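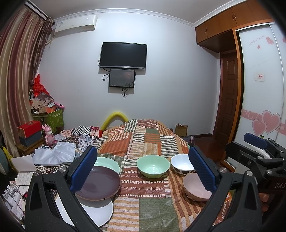
By Sze-wing Yau, with Keir Ogilvie and Niloufar Shirazi
August | 4 min read
80 shares

3. What we bought, and what I'd buy again

3.1 Starting from the wrong end

When Keir and I first sat down to plan the home manipulation study, we did what I suspect most small labs do and opened a spreadsheet with "arm" in the top row. Everything else hung off that. We had a quote from Drummond for a two-arm setup, a quote from Cislow for a cheaper one with a mobile base, and a few lines at the bottom called "misc" that were supposed to cover data collection, spares, shipping and (I'm a little embarrassed by this) all the grippers.

Two months later the spreadsheet had been flipped upside down. The arms were still in it, but they had moved to the second year, and the first year's money was going almost entirely into hand-held grippers, pads, storage and people's time. This section is my account of how that happened. I've kept it fairly informal because the decisions were fairly informal, and I think the order we made them in matters as much as the totals.

3.2 Why hand-held came first

Our question was about dishes in homes - plates and bowls, mostly, in places where a person might really have to pick them up. An arm bolted to a bench in Pikholm was never going to see many of those places. We'd have had to carry the homes to the arm, which in practice means buying a fake kitchen, and Hamish Nisbet priced one of those for us just to see. It came out higher than the Cislow quote. That pretty much ended the conversation!

A hand-held gripper goes in a bag. The person collecting the data carries it into a room, works with whatever surface is there, and leaves with the recording. We planned for 60 homes in and near Jernalside, and the budget only works at that size if nobody needs a van, a second pair of hands to lift things, or a morning of setup at each stop.

Figure 1 shows the kind of setting I mean. The dishware is lying on a patchwork quilt on a bed, with a wardrobe on one side and a television on the back wall. Nothing in our first spreadsheet had a row for a soft surface. A plate on a quilt can sit at a tilt, and in the figure one of them does, right in front of the left jaw, overlapping another plate behind it. The pale pink bowl by the right jaw is tipped a bit too. I'd never have thought to ask a supplier how wide their jaws open over something like that, and once we'd looked at recordings from real rooms it became the first thing on our list.

Figure 1. Plates and bowls on a quilt, viewed past the open jaws of a hand-held gripper. Note the textured blue pads, which are budgeted separately from the gripper body (see 3.3).

3.3 Pads, screws and the other small stuff

Here's the part I'd underline for anyone planning a similar purchase. The gripper body is the item everybody compares, and for us it was the item that mattered least. Bodies are sturdy. We ordered a few spares and haven't lost sleep over them.

Pads are another story. We treat them as a consumable, like printer toner, and we set a fixed replacement schedule so that the surface touching the plates stays comparable from one home to the next. For the full study we ordered 246 pads. When I put that number in front of Struan Aitken, who signs off on our orders, he assumed I'd typed it wrong and sent it back with a question mark. I sent him the schedule, he worked through it himself over lunch, and the order went out that afternoon.

We bought them all at once so they'd come from the same batch. Buying in two rounds would have spread the cost more kindly across the year, and I did go back and forth on it, but a change in texture halfway through would have given us a headache in the analysis that no discount makes up for.

Screws got their own line as well. So did screwdrivers, a hard case per kit, and labels for the cases. Niloufar insisted on the labels and she was right. With four kits in circulation we need to know which pads are on which body, and memory isn't a system.

3.4 The dishes themselves

It feels silly to write a paragraph about crockery in an equipment section, but it ate a real chunk of planning time. We wanted plates and bowls in more than one color, some plain and some patterned, so that nothing we trained would lean on "dish equals white circle." The set in Figure 1 gives a fair idea of the mix: mint green, white, a dark purplish brown, and a bowl with black polka dots along its lower outside.

We budgeted for breakage at the start and paid for the dishes out of the project's own money, never asking a household to lend theirs. It keeps the consent form shorter, and it means no one has to worry about their grandmother's china.

3.5 Time, and where the estimate slipped

The cost I got most wrong was people. I'd allowed for the hours spent in a room with the gripper in hand and forgotten nearly everything wrapped around them - phoning to arrange a visit, getting there, checking files afterward, swapping pads, charging, writing notes while they're still fresh. Keir kept a log through the pilot and it was a bit sobering. We ended up moving 80 hours out of the arm integration budget and into collection support, and I'd move more if I were doing it over.

3.6 What this means for the arms

We still plan to buy them. The difference is that we can now write a proper request. Before, I'd have asked Drummond for reach and payload and left it at that. The current draft asks about jaw opening, pad mounting, whether our existing pads fit without an adapter, and how the wrist behaves when the thing underneath gives way a little. Cislow has answered the first two. Drummond wants a call, so Hamish is setting one up, and the second-year figures in the budget table should be read as provisional until we've had it.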